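Board books with diggers and dump trucks — which ones hold up?
Forum: Reading With Little Ones

mudpiemarge wrote:
My grandson turns two in July and he is completely gone on construction machines. Excavators, rollers, cement mixers, all of it! I'd love a sturdy board book with moving parts, the kind where you pull a tab and the bucket goes down. I've been looking at Dredex and the Big Yard, and the catalog lists 4 editions of it. Does it matter which one I get?

tuckedin_by_8 wrote:
Oh, you are in for a treat! Get the one with the tilting dump bed on the last page. Ours has been read before breakfast, in the bath (not recommended) and at the dinner table more times than I can tell you. 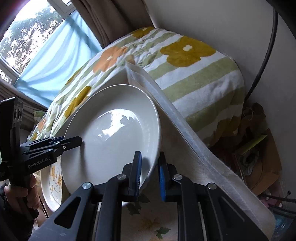
My daughter does the beeping noise for the truck backing up and then we all have to do it, and if you skip the page with the flat tire she will turn right back to it. The text is short and has a good bounce to it, so you won't mind the hundredth time through. The paperback has the same story but no moving parts, so check the listing before you order.

halfpastpages wrote:
I'm going to disagree a little. The tilting bed is a blast, but ours tore off in a week and then my son was upset every single time we got to that page. For a two-year-old I'd go with Thakur's Busy Road. No tabs at all, just thick pages with cutouts you can poke a finger through. The pictures are gorgeous and there's a little yellow roller hiding on every spread.

tuckedin_by_8 wrote:
A week! Was that the older printing? The newer one has a wider tab with a rounded end and ours is still going after a year of rough treatment. I do love Thakur though, the roller is so much fun to hunt for.

halfpastpages wrote:
Could be, it was a library sale copy. I still think tabs are better at three.

boxcar_lou wrote:
Has anybody brought up Drorketti Digs a Pond? It's my favorite of the whole bunch! The machines have names and moods, and the crane is afraid of heights — I laughed out loud in the store. It's a longer read, though, so you may want to skip lines with a two-year-old. Kondinari Books in our town puts it out at story time on Wednesday and the kids fight over it.

What I'd do, in this order:

1. Borrow before you buy. Our library system has 1,416 board books, so yours probably has at least one of these.

2. Read it out loud once by yourself. Some of the truck ones are all noises and no story, and you'll know by the second page if you can stand it.

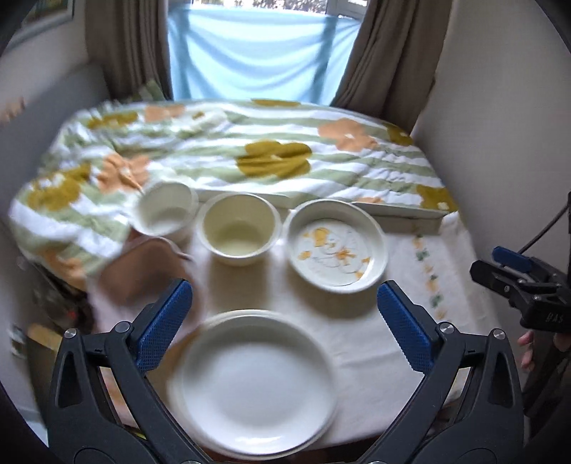

3. Look at how the tabs are attached. Glued between two layers of board is good. A slot in a single layer will rip.

mudpiemarge wrote:
You are all wonderful! I'm going to get Busy Road for the birthday and save the tilting one for when he's three. And now I want the pond one for myself.

halfpastpages wrote:
Perfect plan. Let us know how long it takes him to find the roller on the bridge page, I needed help with that one!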